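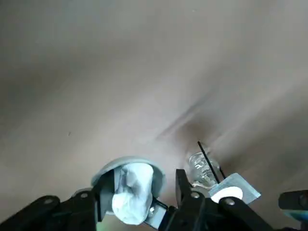 **Ticket 59 – Demonstration cell, Zakbridge open day**
**Reported by:** Marietjie Botha, Visitor Program
**Assigned to:** Demyd Vakulenko, Automation Support
**Priority:** High (public event)
**Status:** Closed, one follow-up item open

**Summary of the report**

During the morning rehearsal for the November open day, the Lunia demonstration cell stopped in the middle of the cloth-handling routine. The operator panel showed "grip not confirmed" although the gripper had closed. The operator, Asuka Hoshino, restarted the routine from the home position and the same message returned. The visitor area was not yet open at the time.

**Log**

**08:20** Ticket received. Ms. Hoshino was asked to leave the cell in hold and to make no further changes to the program.

**08:35** Mr. Vakulenko on site. Emergency stop and gate switch tested before entry. Both in order.

**08:50** Gripper opened and closed five times with nothing between the fingers. Grip confirmed each time. Cabling and connectors at the wrist checked, no fault found.

**09:05** Routine run at reduced speed with a white cloth. The message appeared on the third attempt. The controller record shows that the fingers stopped closing earlier than the program allows. A bunched cloth is thicker than a flat one, and the accepted closing range had been set with the cloth laid out flat.

**09:15** Kristof De Bruijn confirmed by telephone that the range was narrowed last month for the Fourie visit, when only rigid parts were shown. The change was entered in the Fourie job file but was also saved to the default settings – this should not have happened.

**09:30** Default settings restored from the previous backup. Accepted range widened for the cloth routine only. Grip force left unchanged at 20 percent.

**09:40** Routine repeated at reduced speed, then at demonstration speed. No further stops.

**10:10** Cell released to Ms. Hoshino. First visitor group admitted as planned.

**Cause**

Incorrect default setting carried over from an earlier demonstration. No hardware fault.

**Instructions for the remainder of the event**

- Load the job file named "Open Day 2" before each session. Do not start from the default.
- If the message returns, place the cell in hold and call extension 90. Do not restart more than once.
- Visitors remain behind the yellow line while the cell is in hold.

**Comment, Annatjie Adams, Site Safety**

The response was in line with procedure. Please attach the gate switch test record to this ticket.

**Reply, D. Vakulenko**

Record attached.

**Follow-up (open)**

Write access to the default settings is to be limited to Automation Support. Mr. De Bruijn will make the change before the cell is moved to the Jillar building.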